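Frequently Asked Questions

Last updated 26 July 2021

I get a lot of the same emails about the sourdough, so I finally sat down with a cup of tea and wrote the answers out. If yours isn't covered, write to me anyway. I do read everything, I'm just slow!

Do I need a starter before I sign up for the Drodthorpe class?

Nope. You'll go home with a jar of mine. She's called Miranda and she has been going for 19 years, through two house moves and one very hot car trip. If you already have a starter, bring a spoonful along and we'll bake one loaf with each.

How often do I feed it?

Once a day if the jar lives on the counter, once a week if it lives in the fridge. I use equal weights of flour and water and I don't fuss much beyond that. People online will tell you to feed at the same hour every day — I've fed Miranda at breakfast, at midnight, and once from a motel sink, and she rose just fine.

My starter smells like nail polish remover. Is it dead?

Almost certainly not, it's hungry. Pour off the dark liquid, throw out most of what's left, and feed the rest twice a day until it smells like yogurt again. Pink or orange streaks are another story, and so is anything fuzzy. Toss those and start over.

What flour do you use?

Plain old bread flour for the everyday loaf, with a scoop of whole rye when I want it to taste like something. I buy the big sack and split it with a neighbor. For a single loaf you want 500 grams, so a double batch takes 1000, and I'd say always make the double batch (the second one freezes beautifully if you slice it first). 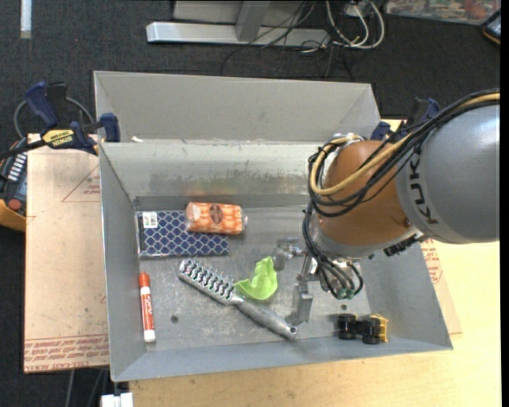 Rhun Gittins wrote in to say that freezing ruins the crust and that he would sooner give the second loaf away. Fair enough, Rhun, and I'd happily be your neighbor! But try putting the frozen loaf, unsliced, straight into a hot oven for a while. I think you'll change your mind.

Why is my loaf flat?

Usually it sat too long on the second rise. In March my kitchen is chilly and the dough can take most of the day. In July it's ready before I've finished the laundry. Poke it with a floury finger: if the dent fills back in slowly, bake it. If it doesn't fill in at all, make focaccia and tell everyone that was the plan.

Do I need a Dutch oven?

It helps a lot. Any heavy pot with a lid will do as long as the knob can take the heat. Mine is a chipped old thing with a bolt where the knob used to be.

How big are the classes, and can I bring my kid?

Small, and yes. Kids need to be old enough to sit through the folding part, which is slow. We start at 2 and wrap up when the bread is out.

Can I get a refund?

Up to 3 days before the class, sure, all of it. After that I've already bought the flour, so I'll move you to another date instead.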